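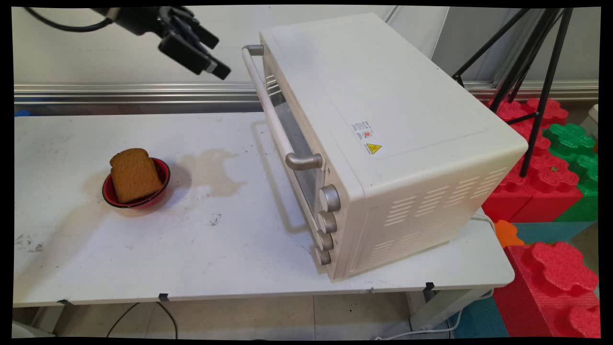 Speaker notes – Plultgate: a task layer for contact-heavy kitchen work
2018-06-20

Slot is short. Skip the history section if the previous talk runs over. Keep questions for the end.

Opening

Say what the talk covers: the software between the learned or scripted motion and the arm controller. We call it Plultgate. Prenico is the perception package and Brabec is the planner. Both existed before this project and both can be swapped out.

The task we use all through the talk is bread into toaster oven. Open the door by the handle, take the slice out of the bowl, place it inside, close the door, turn a knob. Five stages. Point out that the slice stands upright in the bowl, so the grasp comes from above with the fingers on either side of it. Lying flat it would be a different grasp and a different talk.

Ask who has tried to pull a hinged door with a position-controlled arm. Wait for hands.

Control

The handle moves on an arc. If the commanded arc is off by even a little, the arm fights the hinge. Our first version planned the full arc ahead of time from the estimated hinge line. It tripped the force limit on most runs.

Current version: short segments, each one re-estimated from where the gripper ended up in the last one. The hinge line is a running estimate with a prior from Prenico. Stiffness is low along the radius and higher along the tangent. Show the two equations, don't derive them.

Knobs: four of them, close together on one edge of the oven. The approach has to clear the neighbors, so the planner gets a keep-out volume around every knob except the target. Mention that this one change was a config edit. People like to hear that.

Perception

Two cameras matter here. The fixed one sees the table, the bowl and the oven and gives us the coarse poses. The wrist camera takes over for the last stretch of each approach.

Problems to mention with the fixed view:
Door glass is dark and reflects the room. Depth on it is poor, so we fit the oven body from the top and the side panel and leave the glass out.
The tabletop has stains and scuffs. The old segmenter worked by color difference from the table and kept proposing the big tan stain as an object. Prenico now needs height above the plane before it will propose anything.

Then go to the wrist view.
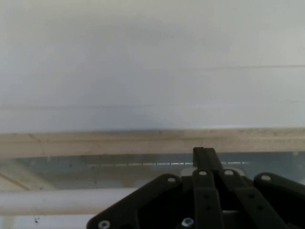

Wrist camera view: gripper at the bottom, wall and wooden ledge behind.

Leave this one up for a while. The point is how little a pose estimator can use when the task objects are out of view. There is a pale wall, a straight ledge, and a lot of black gripper. The old tracker would return a pose on frames like this with high confidence. It was matching long straight edges, and the ledge is a very good long straight edge.

What we did about it:
Mask the gripper. The mask is computed from the joint state of the fingers, so it follows them when they open and close.
Add a "nothing here" output. The tracker must be able to say so, and Plultgate must handle it. On that signal it holds the last fixed-camera pose and slows down – it does not stop.
Log every such frame. We collected 3,000 of them and used them as negatives in training.

Planning

Brabec plans per stage. Each stage has an entry check and an exit check, written as plain functions. A failed exit check sends us back one stage, never further. Say that we argued over this and that a deeper backtrack is still open work.

Tooling

Replay is the piece we use the most. Any logged run can be fed back through perception and planning with the arm disconnected. The regression set is 137 runs and goes through overnight at Zisix. Changes that alter a stage transition are flagged for a person to look at. In June that caught a time sync bug between the two cameras, with an offset of 42 ms.

If there is time, show the config for the knob stage. Large font.

Backup slides: hinge estimator noise model, message latency table, list of known failures with door closing.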